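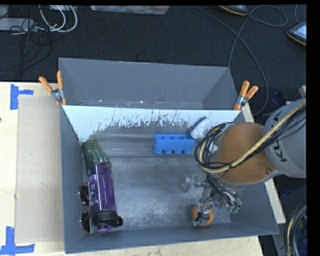 Figure 2. The grey sorting bin on its table, with the divider clamped across it and the larger front section in use.

Papers > Household Sorting > Section 5: Dividing the bin

I'll admit I got rather fond of this bin over the winter. It's big, open-topped and grey, and all I wanted was a small section at the back and a larger one at the front, so that I could keep the objects together (Figure 2). Noreen Afridi had suggested buying a ready-made insert, but the Tivero ones only come in fixed widths, so we went with a loose panel and two spring clamps with orange handles, one at each end. They're cheap and you can shift them in seconds!

The white face of the panel hasn't worn evenly. The lower edge is badly scuffed, most of all through the middle, and dark grey shows where the white has flaked — the ends have kept far more of theirs. Bits of debris had also collected along the bottom of the rear section, so from December I brushed it out after every 10 sorts.

The bright blue tray with the square openings and the rounded bumps was everybody's favourite thing to sort, and it came up in 71 of our notes.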